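Notebook Runs Faults Parts Archive
Search this notebook
28th September - Korkor Ofori

Card task in the Cakik sim, bedroom layout. The fault from June is back. The gripper reports a good hold, then the logged finger force drops to zero and the controller carries on as if the card were still held. Got it on 5 of 11 runs this morning, all with the same seed file. Contact margin was 2 mm, same as in June.

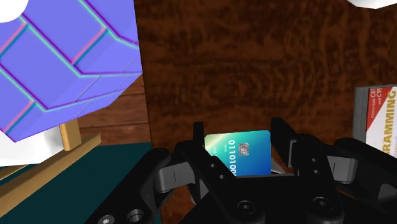

Card between the fingers, wrist view.

Reran with the margin halved. The force trace is smoother but the drop still comes, almost always within a second of the close command. No alarm either time. That bothers me more than the drop itself, as the Runutmont arm uses the same hold check and would keep moving too. I've turned off auto-continue in the shared config. Please leave it off. 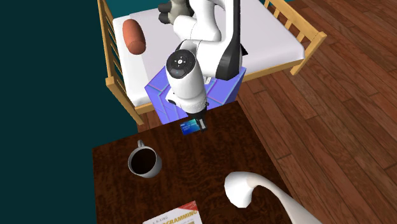 Selorm Kwofie thinks the contact solver is fine and the hold check is reading a stale force value, one step behind the close flag. He wants the raw log before anyone touches the margin again.

Raw log is in the Ametepe folder, both margins. Still to do: add a stop on zero force, and rerun the same seeds with Fuseini's patch out.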